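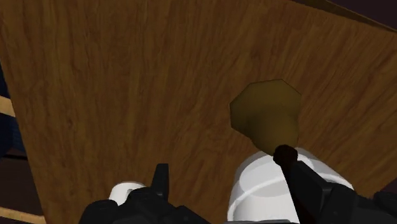 Simulator view from the wrist camera: the gripper at the handle of a bell on a wooden tabletop.

Visit to Pimavia, July 29, 2021

We went to the Pimavia office to look at Tendiso, their simulation package for planning pick-and-place jobs before any hardware is bought. Omerović, the integrator we use for our packing line, set up the visit and sent along a list of questions.

The session ran 60 minutes. Most of it was spent on tabletop grasping, with the operator switching between a room view and the view from the gripper. The second one is more useful. You can judge how a fingertip sits against a narrow handle, and what else is standing close by that the fingers might hit. Object models are simple. The bell has visible flat facets along its outline, and we asked if that affects contact. Pimavia said collision shapes are set separately and can be made finer.

Importing our own parts goes through a tool called Miner. It took almost 10 minutes for one bracket file, which is slow if you have a catalog like ours with 423 items. Batch import is planned for September.

The license is sold per seat, with a minimum of 3. There is no trial version, but they will run one customer task for free and send back the logs. We left them a drawing of the small bottle tray. Training is extra and we did not get a price for it.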